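From: King-fai Ho
To: Gestaslow studio users list
Date: January 7, 2025
Subject: Re: Floor in Studio 3, and the March showing

> From: Brouwer
> To: Gestaslow studio users list
> Subject: Floor in Studio 3, and the March showing
>
> Dear all,
>
> Two questions before I commit the dancers to a schedule. The first
> is the floor. We had the vinyl down in Studio 3 for the last block
> and two of my people complained of sore shins by the end of it. The
> men's section has a lot of jumping in it and I do not want to
> rehearse that on a hard surface. Is the sprung floor under the vinyl
> the same as the one in Studio 1? It does not feel the same.
>
> The second is the running order. I was told Gomatgate would open and
> Volotano would close, but the sheet on the door has them the other
> way round. Gomatgate needs the floor taped differently and I would
> like to know which side of the interval that falls.
>
> Also, can we use rosin? One of the pointe dancers is asking.
>
> Brouwer

I will take these in order, with some detail on the first, as it has come up before on this list and the replies were scattered.

Studio 1 and Studio 3 do not have the same floor. Studio 1 is a basket-weave floor, battens laid in layers at right angles with foam pads under the lowest layer. Studio 3 is a panel floor that was put in later. The panels rest on foam blocks and are joined along the edges. Both count as sprung. The difference is in how far the movement spreads from the point of landing. In Studio 1 a landing is taken up over a wide area, and a dancer standing nearby will feel it. In Studio 3 it is taken up more locally, and the floor returns sooner. Dancers used to the first will find the second stiff for a few days.

There is one further fault in Studio 3. Along the mirror wall the panels were trimmed to fit and the end row has lost some of its blocks. A strip running the length of the mirror is therefore much harder than the rest. If your men are travelling on the diagonal from upstage left, with front taken as the mirror, the last jump will finish on that strip every time. I would check this before blaming the whole room. Walk it in socks and drop your weight on your heels at each step. The change is easy to feel.

What I suggest is this:

Rehearse the jumping section in Studio 1 for the first 40 minutes of each call, then move down to Studio 3 for the remainder. The Volotano company is not using Studio 1 before 1030 on any morning, so that slot is free if you start early enough.

When you are in Studio 3, turn the front round to face the piano wall. The diagonal will then finish on sound panels. Some dancers dislike losing the mirror, but at this stage of the piece it may do them good to work without it.

Do not put a second layer of vinyl over the first. It does nothing for impact, and the top layer creeps. We had a turned ankle from that.

On the running order, the sheet on the door is correct and the earlier message was wrong. Volotano opens and Gomatgate closes. The reason is the lighting: Gomatgate needs the side booms brought in low, and the crew want the interval to do it. Your tape change falls in the interval too. Allow 5 minutes for the tape with two people. Cloth tape only on the vinyl, please, and run it along the joins and not across them. The cheaper plastic sort lifts at the corners once it has been danced on, and it leaves glue that picks up dirt. 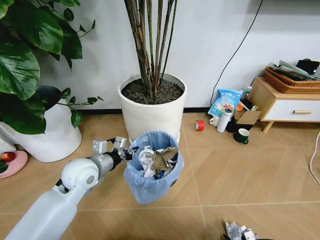

Tape is also the main thing we sweep up after a taping session, along with the backing paper, toe padding, lint from the tights and whatever falls out of the shoe bags. Please pull up old marks completely before laying new ones, because two sets on the floor confuse the second cast. Used tissue and crumpled paper should go in a small wastebasket with a bag in it, with the top of the bag folded over the rim so that it does not slide down inside when something is dropped in. Keep the basket in the wing on the piano side. A loose ball of tape on the vinyl is hard to see under side light and will stick to the sole of a shoe in the middle of a turn.

Rosin is not allowed on the vinyl in any of the studios. It builds up in patches, and the patches are then sticky next to areas that are not, which is worse for knees than a floor that is evenly slippery. If the pointe dancers are sliding, the first thing to try is a damp cloth underfoot at the side of the room. The second is to have the floor mopped with plain warm water and no soap, as most slipperiness in Studio 3 comes from the wrong cleaner having been used. A rosin box is permitted on the bare boards in the corridor, for heels inside the tights only.

Two small points left over from the last block. The barre brackets on the window side of Studio 3 have been tightened but the portable barres have not, so check the feet before anyone puts weight on them. The sound desk lead is still short. If you want the speakers upstage you will need to bring your own extension and tape it down.

Please let me know which mornings you want in Studio 1 and I will mark them on the sheet.

King-fai Ho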